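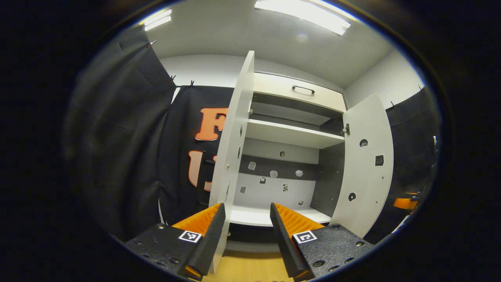
Why do doors creak?

I used to think our house was haunted. Every night, just after I'd got into bed, something on the landing went eeeeeeek. I pulled the duvet over my head and stayed there until I fell asleep!

It was the airing cupboard door. My dad was getting a towel.

So what makes that horrible noise? Have a look at the edge of a door, where it joins the wall or the side of the cupboard. You'll find a hinge. Lots of door hinges have a metal pin in the middle, and the other metal bits turn around it when the door moves.

Metal looks smooth, but if you could shrink down to the size of a speck of dust you'd see bumps all over it. When two bumpy bits rub together they grip each other. That grip is called friction. You push a bit harder, the metal slips, then it grips again, then it slips again (grip, slip, grip, slip, very very fast). All that jerking makes the metal shake, the shaking makes the air shake, and your ears hear a creak.

A violin works the same way, by the way. The bow grips the string and slips, over and over. My neighbour Sylvain plays one and says I'm being rude about his music.

Try this: open a creaky door really slowly, then quickly. Does the sound change? On mine the slow one is much worse.

A grown-up can put 2 drops of oil on the hinge. Oil gets in between the bumps so they slide past each other. Keep your fingers well away from the hinge side while the door is moving, please!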